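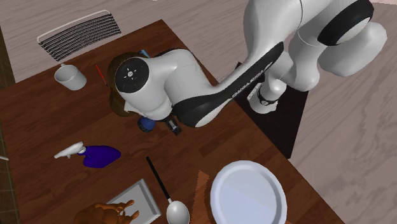 Tess Halvard

Jan 18, 2023

Ink, galls batch from November

Opened the big jar this morning and it smells wonderful, like wet leaves and old tea. The mold cap lifted off in one piece, very satisfying. Strained through the coarse cloth, then twice through the fine one, and the liquor is a clear golden brown with almost no grit in it. Best start we've had on any of the gall inks!

These are the galls picked along the creek at Rarnar, the small hard ones with no exit holes. I'd been grumbling about how long they took to crush compared with the big soft ones from Andton, but one dip on scrap paper with a pinch of iron salt and I take it all back. Black almost straight away. The Andton galls gave a gray that needed overnight to get anywhere.

Split the liquor into two jars. Jar A got the iron salt at our usual strength, jar B a bit less. Gum arabic went into both after the iron, dissolved beforehand this time (last time I threw it in as lumps and spent the afternoon poking at them). One clove in each against mold. Lids on loosely.

Strips: 58 cut from the Mazza sheets, the cream ones with the soft size. Long side with the grain, pencil number in the bottom left corner, please keep it there so the set matches the old ones. Steel nib for most, reed pen for the last few. I also ruled a wide band on each with the flat brush so we can judge color apart from line.

What I saw, in the order I wrote it down:

A, steel nib. Goes on pale brown, turns while you watch. Crisp edges, no feathering at all on the Mazza. Show-through very slight. Lovely flow, maybe a touch too eager on the downstroke.

B, steel nib. Slower to darken but a warmer black, a bit of violet in it when the lamp is low. I like this one more than I expected to. Feathered on strip 18, where I'd had my thumb on the paper, so that one doesn't count against the ink.

A, reed. Blobby. Needs more gum or a better reed, and I suspect the reed. Recut it and it was blobby again, so who knows.

B, reed. Gorgeous. Wrote out half a page just for the fun of it and ran out of strip — the leftover is pinned over the sink if anyone wants a look.

The reed nibs clean up much nicer if you finish the underside on 2,000 grit, used damp. I'd been stopping at the coarser paper and leaving little hairs that drag the ink sideways. Also the steel nibs from the new tin still have oil on them. Wipe them with spit or dish soap before blaming the ink.

pH strip on jar A came out lower than I'd like, jar B a little kinder. For the Protumico ledger pages I want to go with B, or with something even lighter on the iron. Those sheets are thin and they'll be handled a lot. Plan is to make a jar C at the next session from the liquor I held back, same gum as B, and put crushed eggshell in a small portion of it to see what that does to the color. My guess is it goes brown and sulky, but I want to see it.

Half of each set is in the window under glass, the other half in the gray box in the drawer. Don't stack anything on the window ones, the bands are still tacky where the brush was full.

To buy: cloves, more fine cloth, blotting paper. The Mazza is down to 2 sheets, so order that too, same weight, and ask if they still make the unsized one.

Jars are on the middle shelf, A on the left. Give them a swirl if you walk past.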